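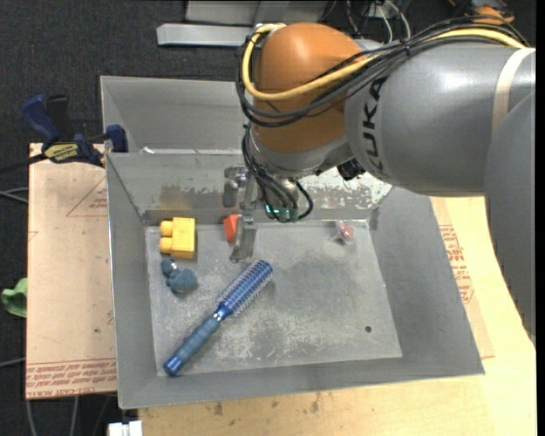 A KUKA arm and an open metal bin, with five objects inside.

Filed under: Faith & Public Life
Sep 29, 2026 | By the Draltstead Letter desk

Ferkholm town council has voted to keep opening its meetings with a prayer, provided the prayer lasts no more than 36 seconds and mentions neither God nor zoning. The second restriction drew the longer debate.

Readers will recall that the matter first came up in March, when a visiting minister from Fotudby asked the Almighty to guide the members "and soften the hearts of those who would widen Panyasiri Road." Those who would widen Panyasiri Road felt they had been singled out. A petition followed with 276 signatures, and then a second petition, objecting to the first, with 206. Judging by the handwriting, one or two people signed both, and we admire their commitment to dialogue.

The new policy invites clergy of all faiths and "persons of settled reflection" to take turns. Atheists may apply on the same form, which still asks for the name of their congregation. Almost 200 residents came to hear the vote, a bigger crowd than any church in town gets outside of Christmas, and several of them sang.

We have always thought a little prayer before a budget hearing was only sensible. We would just like to see one offered afterward too, by the taxpayers, with no time limit. The road, meanwhile, goes back to the planning board next month.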